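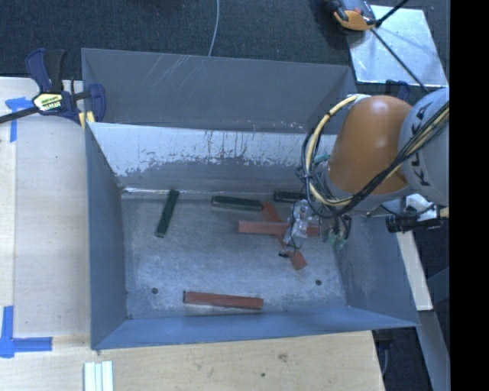 Keltdale Bin Kit – Data Card and README

Release 3, revised 3/21/21
Maintainer: Effie Drummond
Hardware contact: Sheena Buchanan

Summary

The Keltdale Bin Kit is a bench-top picking kit sold by Skorkance. It consists of a two-compartment sheet-metal bin, a set of rectangular blocks in red and green, a mounting guide, and a recorded data set of pick attempts. This file covers the data set and the parts of the hardware that affect how the data should be read. Assembly instructions are in the mounting guide and are not repeated.

The kit does not include a robot, a gripper, a camera or a controller. All recordings in this release were made on a KUKA arm at the Bristhorpe bench. Buyers have asked whether the data can be used with other arms. It can, with the limits listed under Known issues.

What is in the release

episodes/ – one folder per recorded episode
calib/ – camera intrinsics, camera-to-bin transform, bin model
splits/ – text files listing episode names for train, validation and test
tools/ – loader, viewer and format checker
CHANGES.txt
LICENSE.txt

Each episode folder holds a color image sequence, a joint log, a gripper log and an outcome file. The image sequence and the logs share one clock. Images are stored as PNG. Logs are CSV with a header row and SI units throughout, except joint angles, which are in degrees to match the controller export.

Episode layout

An episode starts with blocks in the front compartment and the arm at its ready pose. The operator scatters the blocks by hand before recording begins. No layout is prescribed. Blocks may rest against the divider, lie across one another or stand on end, and all of these are valid starts. The arm then attempts to grasp blocks and move them to the rear compartment. An episode ends when the front compartment is clear, when 20 attempts have been made, or when the operator stops it.

Attempts are not resampled or trimmed. If the gripper closes on nothing, the attempt stays in the log with outcome "miss".

Outcome codes

hold – block lifted clear and released in the rear compartment
drop – block lifted and lost before release
miss – gripper closed without a block
double – more than one block lifted
stop – operator or force limit ended the attempt

Releases 1 and 2 recorded double as hold. If you are comparing results across releases, run tools/recode on the older files first. The recode step reads the gripper opening at closure and is correct for side-by-side blocks. For stacked blocks it will sometimes leave a double coded as hold, and those episodes are listed in CHANGES.txt.

Bin

The bin is sheet metal inside. The front compartment has the larger floor and a low front wall; the rear compartment is narrow, with a tall back wall. The divider is sloped. There are two small round holes in the front compartment floor, near the front edge. They appear in the bin model as of this release. Earlier models left them out, and the old depth masks will be wrong in those two places.

The Bristhorpe bin is a used one. The finish on the divider is worn into a light upper band and a darker lower band with an uneven edge between them, and the floor is scuffed. A new bin has an even finish. We chose not to replace it partway through recording. A segmentation model trained only on this release may pick up the boundary on the divider as a feature, and Jardine reported false block edges along it when they tested an early checkpoint on their own bench. Color jitter during training reduced the problem. It did not remove it.

The bin is held to a wooden work surface with bar clamps. The mounting guide now calls for a clamp at the corner and a second at the rear. Blue tape on the work surface is for the operator and carries no coded information. Do not use it as a fiducial. It has been lifted and replaced between sessions.

Blocks

Red and green blocks share the same nominal shape. Color is recorded in the outcome file for each attempt. Reds do not render evenly: a red block on top of another, facing the overhead light, can read as pink in the images. A fixed threshold in RGB will split one color into two classes. Use the supplied label masks or work in a color space that separates lightness.

Block identity is not tracked between attempts. Two red blocks in the same episode have no persistent ID.

Camera

The camera is fixed and covers the bin and part of the work surface around it. The arm comes in from the right side of the image. During a grasp, the wrist and gripper hide part of the floor and often part of the target block. Cables on the arm also cross the image and move from frame to frame. The arm mask in each episode covers the links and the gripper body; it does not cover the cables. Users who subtract the arm mask should dilate it on the left side.

Parts of the gripper are clear. The arm mask treats them as opaque. If your method depends on pixels seen through the clear parts, turn masking off and handle them yourself.

Some floor and bench equipment outside the bin is in view. It was not controlled for and may differ between sessions. Crop to the bin using calib/bin_roll.txt unless you need the context.

Recording notes

Sessions were recorded under fixed overhead lighting with the blinds closed. Joint logs are sampled at 100 Hz and images at 20 Hz. The gripper log is event-based. Warm-up runs of 3 episodes at the start of each session were discarded and are not in the release.

The controller was restarted once during the September sessions – the affected episodes have a gap in the joint log and carry the flag "gap" in the outcome file. They are in the train split only.

Splits

Splits are by session, so lighting and clamp position do not leak from train to test. The test split has 60 episodes. Please do not tune on it. The validation split was drawn from the sessions closest to it in date and is the better guide to test behavior.

Known issues

1. The camera-to-bin transform is valid for one clamp position. If a session folder contains its own transform file, that file takes precedence over the one in calib/. The loader handles this. The viewer does not.

2. Joint logs are specific to the arm used. For another arm, use the tool pose columns and ignore the joint columns.

3. Blocks resting close to the divider are under-represented among hold outcomes. The approach path at Bristhorpe was conservative in that area, and many of those attempts end in stop.

4. The format checker reports a warning on Windows line endings in the splits files. The warning can be ignored.

5. calib/bin_roll.txt should be named bin_roi.txt. The name is kept for this release to avoid breaking existing scripts.

Support

Send data questions to Effie Drummond and hardware questions to Sheena Buchanan, through the Skorkance support desk. Include the release number and the episode name. For transform problems, attach the session transform file and one full-size image with the arm at the ready pose. Replacement blocks are sold by the set. Replacement bins ship without clamps.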